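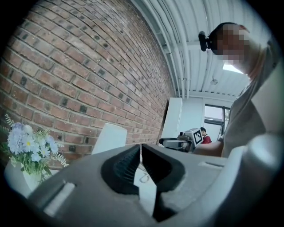 I went to the open day at Selteck over the weekend with my nephew, and I came home with more questions than I went in with, so I'm hoping somebody who works in automation can help me out. I run a very small packing business (herb teas and soap, mostly) and I've been toying with the idea of a robot arm for ages. I pictured a big cage and yellow arms flying around, and instead the room they had us in was more like a nice office, with a brick wall and a vase of blue and white flowers, and people holding these gray gripper things in their hands. The fingers are black, and one of them has fine ridges on the inside that look like a rubbery tread. There was a square black-and-white pattern stuck on top of one of the grippers too, and one guy had a little black gadget with a round front on the side of his head. They let visitors have a try at picking up soap boxes and I got the hang of it faster than I thought I would!

So what I want to know is this. The woman doing the talk said that moving things by hand like that is how the robot gets its examples, and then she went on to the next group and I never got to ask how many examples it needs. Somebody behind me in line said 354 for one job, but I don't know if he worked there or was just guessing. Would I have to stand there doing that myself for every product? I've got 10 kinds of box and they change every September for the holiday season. Also, does that square pattern have to go on my boxes, or is it only for the gripper? I'd like to go back with better questions before I spend a dime.
Posted by teaandsoap, 03/06/2018

Engelbert Holzer
Glad you went! I do integration work for packing lines, nothing to do with Selteck, so take this as general advice.

The square pattern first. It's a marker a camera can recognize easily, and from the way it looks in the picture the software can work out where the gripper is and which way it's tilted. It's on the gripper so the gripper can be followed. I can't see any reason you'd need one on your soap boxes, unless their system does something unusual, so put that on your list.

As for 354, I wouldn't hang anything on it. The count depends on how different your boxes are from each other, how neatly they arrive, and how fussy the final placement is. Picking up one box from the same spot on a table and putting it in the same carton is an easy job, and frankly you may not need any of this learning business for it. A plain arm with a suction cup and a fixed program will do that all day long, and it's easier to fix when it goes wrong. Showing it by hand makes more sense when things turn up in a mess, or when they bend and slide around. Bags of loose tea would be a much better test than soap boxes, I'd say.

When you go back I would ask them these:

Who records the examples, you or them, and is that in the price?
If a box changes size, do we start over or just add some?
Can I bring my own product and watch the arm handle it with none of your staff touching anything?
How many picks does it miss in an hour, and what does it do after a miss?
Who do I call at six in the morning?

The third one is the one I'd push on. An open day lets you feel the gripper in your hand, and that's fun, but you still need to watch the arm itself do the job. Did you get to see one running at all? You didn't mention it. If they only had the hand-held ones out, ask for a second visit and bring a full carton of the worst boxes you own - dented corners, peeling labels, the lot.

On the ridges, those usually help with grip and let the finger give a little. Ask what a replacement pair costs. Soft fingers wear out, and soap dust is not kind to them in my experience.

teaandsoap
Thank you, this is so helpful! No, I didn't see an arm running. There was supposed to be one in the next room, but we had to leave before our turn because of the parking meter. The loose tea bags are exactly what drives me crazy, the soap I can pack in my sleep. I'll call them this week and ask about bringing a carton.

plurk_2
get a used zalon arm off an auction site, way cheaper, my brother in law did it

Emmett Benavides
I'd be careful with the used route unless you've got somebody who likes tinkering. We bought a secondhand arm at my last job and it sat under a tarp for 2 years because the controller and the gripper wouldn't talk to each other.

On the "do I have to do it myself" part, I helped with recording at a place that packed candles, and it's duller than it looks at an open day. Ten minutes is fun. After an hour your wrist knows about it and you start getting sloppy, and we had to throw out a bunch of my runs from after lunch. If you do end up recording your own, do it in short stretches and swap with someone. Also keep the lighting the same as where the arm is going to work, or at least ask them if it matters. It did for ours.

Your nephew might be your best bet, mine would do it for pizza.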